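6. Comparing Finger Sets on the Mustix Wrist

This section covers the side-by-side grip test for the Rinaldi and Poddale finger sets. Complete Section 5 (wrist camera focus and exposure) first. One full comparison takes 22 minutes with the default object list.

6.1 Before you start

1. Set the controller to HOLD. The status light changes to amber.
2. Mount the first finger set. Tighten the two retaining screws in turn, a quarter turn each time.
3. Open the Hillska console and select Tools > Grip Compare.
4. Enter the finger set code. Codes are printed on the inside of the storage case lid.
5. Press Zero. Keep hands and cables off the fingers until the reading settles.

CAUTION: Do not zero the gripper while it is holding an object. The stored offset will be wrong for every later grip.

6.2 Running the test

1. Place the test object on the table within reach of the arm. Lay cylindrical objects on their side.
2. Set the closing force to level 7. Use the same level for both finger sets.
3. Select Approach. The arm stops above the object and waits.
4. Check the camera view. If the object is off center, jog the wrist and select Approach again.
5. Select Close. The console logs finger position and motor current.
6. Select Lift. The arm raises the object and holds it for 12 seconds.
7. Select Lower, then Open.
8. Repeat steps 3 to 7 until the trial counter is full, then change finger sets and repeat from 6.1.

Note: Thin-walled cans dent at high force. Replace a dented can before changing finger sets, or the two results cannot be compared.

6.3 Reading the wrist camera view

During a grip, the gripper body hides part of the view. Judge contact from the parts that stay visible: the fingertips and the edge of the object.

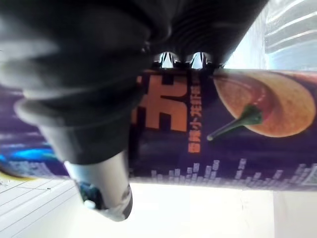 Printed labels with large characters or artwork make rotation easier to spot. Pick one mark on the label and compare its position at Close and at the end of Lift. If the mark has turned, record the trial as SLIP even if the object was not dropped.

A bright tabletop may wash out in the view. Lower the exposure one step at a time until the outline of the object is clear. Do not change exposure between finger sets.

6.4 Messages

Error 151: Finger position out of range. Open the gripper, check the retaining screws and zero again.

LOW CURRENT: The fingers closed without reaching the set force. The trial is saved but left out of the average.

To export results, select File > Save Trials. Saved trials can be reopened from the same menu.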